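Section 4: Fitting new heads to your Fitero practice drum

Changing a head for the first time can feel like a bit of an adventure, but do take your time over it and you'll be playing again before the tea goes cold. These steps suit both the Dankwa and the Punow shells, and you'll only need the drum key from the lid pocket and a soft cloth.

1. Loosen each tension rod half a turn at a time, moving across the drum to the opposite rod every time, until the hoop sits freely.

2. Lift off the hoop and the old head, then wipe the bearing edge all the way round with the cloth (a dry one, please, as polish makes the head slip).

3. Lay the new head on the shell, put the hoop back and turn every rod with your fingers until it just touches.

4. Tighten with the key, half a turn on each rod, again working across the drum. Go round 2 full times.

Caution: never tighten one rod all the way before starting the others. The hoop can bend, and a bent hoop is covered only if you've registered your drum.
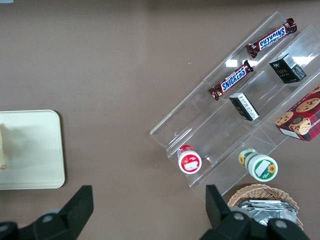 How long should a new head settle before I play a concert on it?

Overnight is best, with a quick retune in the morning. If you're really pushed, an hour of gentle playing will do most of the work.

5. Tap near each rod and listen for the same note all the way round. Fidel Pereyra, who wrote our tuning chart, likes to hum the note first, and we've found it a lovely habit for beginners too!

Note: a coated head usually lasts for roughly 1,000 hours of brush playing, and rather less with sticks. For spares, quote part 488 for the batter head or part 894 for the Tumano bottom head.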